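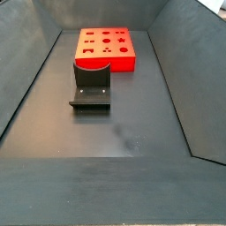
A red shape-sorter block with nine openings in its top, in a gray bin.

Toy library says sorting bins will end the missing-piece problem. Parents have heard that before

BRURNLEY – The Brurnley toy library will start checking every returned toy in a gray bin before it goes back on the shelf, under a plan that takes effect in May and costs members an extra $12 a year.

The library, which lends to 287 families from two rooms behind the Odovo building, says too many toys are coming home incomplete. Puzzles are the worst, according to a notice sent to members on Sunday, with shape sorters close behind.

Under the new system each toy will be tipped into a bin, matched against a printed card and either cleared or set aside. A family whose toy comes up short will have 19 days to find the part. After that the library will charge a replacement fee, which it has not yet set.

"We want people to open the bag at home and find what they were promised," said Hui-mei Lui, who runs the lending desk. "A sorter with no shapes is a box with holes in it."

That is a fair point. A shape sorter is among the simplest toys in the collection, and it is close to useless once the loose parts are gone. One of the library's red ones has a star, an oval, an arch, round holes of different sizes and several narrow slots on its top face. A toddler who gets it without the matching pieces will be done with it fast.

Whether a bin fixes that is another matter. The library tried colored bags two years ago and numbered tags before that. Both were announced with much the same confidence. The tags came off in the wash, and the bags were dropped when the supplier, Zuvetti, stopped making the size the library used. No figures were ever published on whether either one cut losses.

Asked how many toys are incomplete at the moment, Lui said the library did not have a current number. The last full check of the shelves, which hold 600 toys, was done before the move to the Odovo building. She said another would be carried out "as we go," with each toy checked the first time it comes back.

That leaves an obvious gap. A toy already missing a piece when the plan begins could be lent out, returned in the same state and charged to the last family that had it. The notice does not deal with this. Lui said the desk would "use common sense" and that parents could note a missing part when they pick up a toy. There is no form for doing so yet.

Several parents waiting at the desk this week said they would pay the extra money but did not expect much from it.

"I pay for the year already," said one mother of two, who asked not to be named because she knows the people who work there. "If they check it when it goes out as well as when it comes in, fine. If they only check when it comes in, then I'm the one being checked."

A father returning a wooden train set said he would rather see the library buy spare parts in bulk. He had bought replacement pegs himself last winter, he said, after a hunt under the couch failed.

The library says spares are hard to find for older toys and that makers change their sizes often. It did not say how many makers it had asked.

Pickup hours will be shorter to make room for the checks. The desk will close at 4:30 p.m., half an hour earlier than now, which will be awkward for anyone coming straight from work. Returns can still be left in the drop box by the Su Street door – though a toy left there will not be checked until the desk next opens, and the notice does not say who is responsible for it overnight.

Members who object to the extra charge can write to the lending desk before the end of the month. The library says it will review the bins after a year.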